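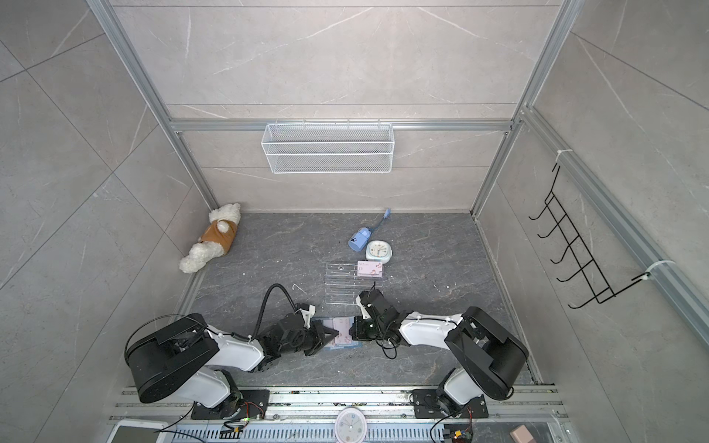

Nererwood – Frequently Asked Questions

Last updated: Tuesday, November 27, 2018

Applies to the current public release of Nererwood, a single-player modification for Lomance. Questions on mapping are in the last section. If you are still on a beta build, update first; beta problems are no longer tracked.

GENERAL

What is Nererwood?

Nererwood is a total conversion for the PC version of Lomance. It replaces the campaign, most of the weapons, the enemy scripts and the menu. It does not touch the multiplayer maps. Multiplayer is disabled while the mod is loaded and comes back when you start the game the normal way.

Do I need the original game?

Yes. The mod reads sounds, animations and a large share of the textures from the original data files. Any retail or digital copy will work if it is patched to the final version. The demo will not work, as its archive lacks the second half of the texture set.

Is it a sequel to Trarnden?

No. Trarnden was a small map pack by the same team. Two of its maps were rebuilt for Nererwood and now form the quarry section. The story does not carry over and saved games from Trarnden cannot be loaded.

Does it cost anything?

No. It may be mirrored freely as long as the archive is unchanged and the readme stays inside it. Please do not repack it with the game files.

How big is the download?

The full installer is 955 MB. Unpacked, it takes considerably more, mostly for the music and the precomputed lighting. The patch is separate and small.

INSTALLATION

Where do I unpack the files?

Into the folder that holds the Lomance executable. You should end up with a folder called nererwood next to the original data folder. If you get nererwood inside another nererwood, move the inner one up a level. Most "map not found" reports come from this.

Can I install it under Program Files?

You can, but the game writes its settings and saves into its own folder, and current versions of Windows redirect those writes elsewhere. The usual symptom is that settings reset on every start. Move the whole game to a folder outside Program Files, or run it once with administrator rights so that the configuration is written.

In what order do I install the patches?

Original game, official patch, Nererwood, Nererwood patch. Installing the official patch last overwrites the mod's launcher settings. If you have done that already, run the Nererwood patch again. A full reinstall is not needed.

My antivirus program removed the launcher. Is it safe?

The launcher is a small unsigned program that starts the game with a set of parameters. Some scanners flag any unsigned program that starts another one. If you prefer not to use it, make a shortcut to the game executable and add this to the end of the target line:

+set fs_game nererwood +set com_mem 512

The result is the same.

How do I remove the mod?

Delete the nererwood folder and the launcher. Nothing is written to the registry. Saves are stored in the same folder, so copy the save subfolder somewhere else first if you want to keep them.

RUNNING THE MOD

The game closes at startup with "could not load graphics library". What now?

The engine requests a full list of video extensions at startup and reserves a fixed amount of memory for the answer. Modern drivers return a list that is too long for it. There are two ways around this:

– Turn on the extension limit option in your video driver, if it has one.
– Use the replacement executable in the extras folder. It cuts the list to a safe length and changes nothing else.

How do I set a widescreen resolution?

Open user.cfg in the nererwood folder with a text editor and set custom_width and custom_height to your values, then set video_mode to -1. The field of view is adjusted from the resolution. The menu remains in the old format and will look stretched. This is a limit of the menu code and there is no fix planned.

The game runs too fast, or jumps feel wrong.

Turn on vertical sync or set a frame cap. Player movement in this engine is computed once per frame and rounding errors grow at very high frame rates. Some ledges in the quarry section cannot be reached without a cap in place.

There is no music in some maps.

Music is streamed from disk and stops if the sound mixing rate is set to the lowest option. Set it to medium or high and restart the map. Two maps, the chapel and the flooded cellar, have no music on purpose.

Does it work on Linux or macOS?

The maps and scripts do. The game logic is a compiled library, and only the Windows version is supplied. Users have reported good results through compatibility layers, apart from slow loading in the forest maps. We do not test this and cannot help with it.

PLAYING

Which difficulty should I pick?

Normal is tuned for players who have finished the Lomance campaign at least once. Difficulty changes enemy accuracy and reaction time. Enemy health is the same on all settings. On hard, the player also starts each chapter with health set to 50 and has to find the first supply point.

Can I change the difficulty later?

Only between chapters. The setting is read when the first map of a chapter is loaded.

Where is the gatehouse pass?

This is the most common question about the campaign. The gatehouse reader will not open the inner door until the pass is in your inventory. The pass is in the clerk's office on the upper floor, in the desk drawer on the window side. Use the drawer from a crouch; its trigger is low. If you left the floor before taking it, go back up the service stairs, which stay open until the alarm is raised.
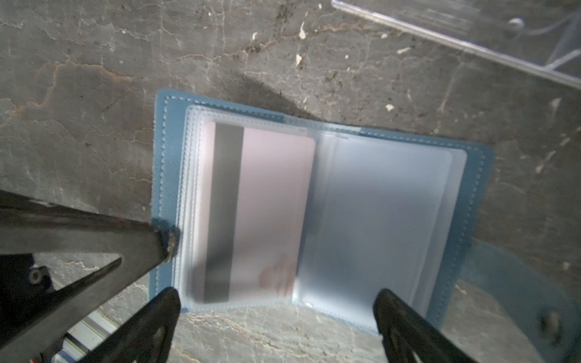 Card holder, open, with a card in the left-hand sleeve.

I have the pass and the reader still does not respond.

The reader checks for the pass and for the power state. Power is restored at the switch box behind the coal store. If the lamp over the reader is off, the power is off. If the lamp is on and the reader stays silent, you are probably using a save made before the patch. Load the autosave from the start of the map.

How many saves can I keep?

The load menu displays the 40 most recent. Older files remain on disk and can be loaded from the console by name. Quick saves use a single slot and overwrite each other.

My save stopped working after the patch.

Saves store the full state of the script variables. When a patch adds or removes a variable, saves from the affected map no longer match. The patch notes list these maps. Autosaves made at the start of a map are always safe, as scripts are read fresh at that point.

Do cheats work?

Yes, with developer mode on. Be careful with noclip: many doors and events in Nererwood depend on trigger volumes, and flying past one can leave the map in a state that cannot be finished.

Is there a secret ending?

There is an alternate final map. It is loaded if a certain set of notes has been read. The notes and their positions are in the text file in the extras folder, which also gives away most of the story.

MAPPING AND SOURCE FILES

Are the map sources available?

The sources for the first chapter are included in the extras folder. The others will be posted once the third-party models in them have been replaced or cleared. The target for this is March.

Which compiler was used?

The Siddiqui compiler, with the standard visibility pass and the alternate light pass. The stock Lomance compiler will build the smaller maps but stops on the forest maps with a portal overflow. Siddiqui settings are stored in a text file beside each map source.

Why do my own maps crash with Nererwood when they run fine in plain Lomance?

Check the entity count. Nererwood reserves part of the entity table for its weather and footprint systems, and the biggest shipped map, the northern forest, already stands at 2054 entities in the editor. Many of those are lights and are dropped at compile time. If your map uses a large number of moving objects, turn off footprints in the worldspawn settings:

"nw_footprints" "0"

Also look for scripts that refer to an entity without a targetname. Plain Lomance ignores the fault. Nererwood's script parser treats it as an error and exits.

Can I use your textures and models in my own project?

Textures and sounds marked "own work" in credits.txt may be used in any free Lomance project with credit. Everything else belongs to other authors and you will have to ask them. Voice recordings may not be reused or edited.

Can I translate the mod?

Yes. All on-screen text is in the text subfolder, one file per map. Keep the line order and do not remove empty lines – the scripts refer to text by line number. Accented Latin letters are supported. Other alphabets need a replacement font file, and there is a blank template for it in extras.

How do I report a bug?

Use the bug thread on the forum. State the mod version (bottom left corner of the main menu), the map name and the difficulty, and attach the console log. To create the log, add +set logfile 2 to the shortcut and repeat the fault. Reports without a log are read, but crashes can seldom be traced from a text description alone. Please search the thread for the map name before posting.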